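1/ Went to the open day at the Wasilewska automation lab out in Guvthorpe. My sister-in-law had a spare ticket and told me there would be pastries. I am a retired bookkeeper. Please adjust your expectations accordingly.

2/ Check-in was a tablet on a stand. The tablet was frozen. A man with a clipboard wrote my name down in pencil, got it wrong, and handed me a badge that says GERLAD. I have been Gerlad all day and I'm warming to him.

3/ Welcome speech by Salma Bouzid, who runs the place. She promised to keep it short and then did, so already the most advanced thing in the building. She asked us not to lean over the tables. A man leaned over a table.

4/ First stop: the warehouse carts. They glide around delivering empty bins to one another. Very polite. Two of them met in an aisle and each waited for the other to go first. I've been in marriages like this. (One marriage. It's fine.)

5/ A kid asked Tarek Fahmy, the cart guy, how fast they can go. He said they are limited for safety. Kid asked how fast they can go WITHOUT the safety. Tarek looked at the kid's mother for a while.

6/ Second stop, and the one I'd tell you to line up for: the tabletop arm. You tell it in plain words which toy block you want moved and where, and it pushes the block there. No hand, no fingers. It just nudges things with the end of a stick, like my uncle checking if something is dead.

7/ Kenza Younis runs this table. She types in whatever the crowd shouts. The crowd, given a machine that took years to build, shouted "KNOCK THEM ALL OFF." Kenza has clearly heard this before. She typed in "push the blue cube next to the yellow hexagon" and looked at us until we settled down. 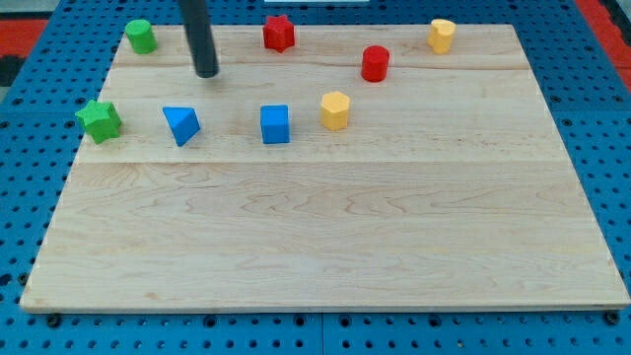

8/ Somebody's grandfather wanted to know why it doesn't just pick the thing up. Kenza said pushing is the harder problem. A block you're holding goes where you go. A block you're pushing has opinions. It spins, it slides off the tip, it bumps its neighbor, and then the arm has to look again and come up with a new plan.

9/ I have moved a couch up a staircase with my brother, so I found this very relatable.

10/ She also said the requests are tougher than the blocks. "Put the star by the heart" sounds simple until you've got a red star and a green star, and then it's a question of which star you meant, and people get short with you when you ask. I said welcome to working with the public. She laughed. I choose to believe it was real.

11/ My turn! I asked for the green star to go a little to the left of the red cylinder. I then spent the whole push leaning to the left, as though bowling. So did the six people behind me. Nobody had told us we were helping.

12/ Verdict on my star: it got there. Slowly. It took a corner wide, backed off, came in from the other side. I've had contractors who never did that last part.

13/ Lunch. The pastries were real. The coffee came from a Fukby machine with a touchscreen, which asked me to rate my experience before giving me the coffee. 

14/ Third stop was a talk by Khairul Saragih called "What We Got Wrong." Best title of the day and the fullest room, 64 chairs and people along the wall. He showed slide after slide of arms shoving things confidently into the wrong spot. I'd watch a whole series of this.

15/ Question from the back: will it take our jobs? Khairul said if your job is pushing a triangle across a board, he'd like to talk to you, they're hiring. Big laugh. Then he gave a longer, more serious answer that I thought was pretty fair, and half the room left to get the last of the pastries.

16/ Gift shop was a folding table. Mugs, $9. I bought one. It has the lab's name on it, spelled correctly, unlike some of us.

17/ They do this again in June. Sign-up is through the lab's page, kids are welcome, parking is behind the Plustberg building and the gate closes before you think it does. Ask me how I know.

18/ Still in the lot, by the way. Nabila Sqalli from the front desk is coming out with a key. It's a regular metal key.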